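Clearing out the hangers
1 Apr 2024

The rail in the back bedroom has been bothering me since December, when Weronika stayed for a week and couldn't find anywhere to put her coat. There was plenty of room for it in theory. The trouble was the hangers, which had tangled themselves into one lump at the end and had to be pulled apart every time you wanted one.

I bought the rail when we moved to Narkham and found the flat had no wardrobe. It was meant to last a few months. The wire hangers came with it, or at least in the same carrier bag, from Elvia Bermúdez downstairs, who was moving out and didn't want them. They are the coated sort, thin, and fine for shirts. They are no good at all for anything heavy. I hung a wet winter coat on one and the shoulders folded in before the coat had dried.

So yesterday I took all the clothes off, put them on the bed and went through the lot. Anything that still held a shirt level went back. Anything that only needed a small bend at the shoulder I did by hand, which is easy enough if you go slowly. The coating cracks if you force it, and then it marks collars. I found that out on a white one.

Diarmuid asked me to keep the bad ones for his beans - he straightens them and uses them as ties along the fence. He has had 15 from me already and says he can use more.
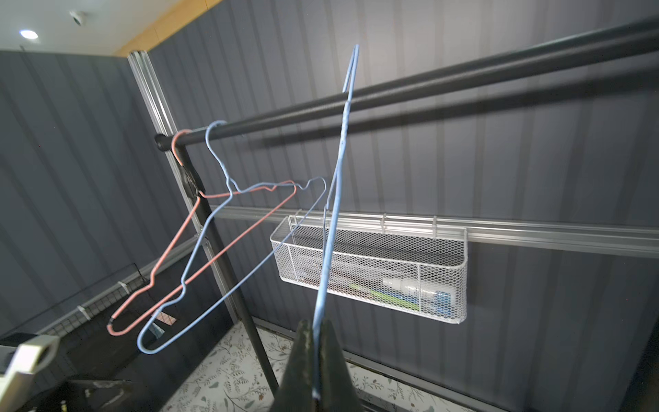 Pink and blue still on the rail, and one blue one pulled nearly straight.

The coats have gone on three wooden hangers I bought in Stusum, with a gap left between each. Shirts are next to them, then the two jackets I never wear. I wiped the pole down before putting anything back and the cloth came away grey.

I still need to do something about the shoes underneath. There is a low rack in the hall that might fit if I take the end piece off, but I need to borrow a screwdriver first.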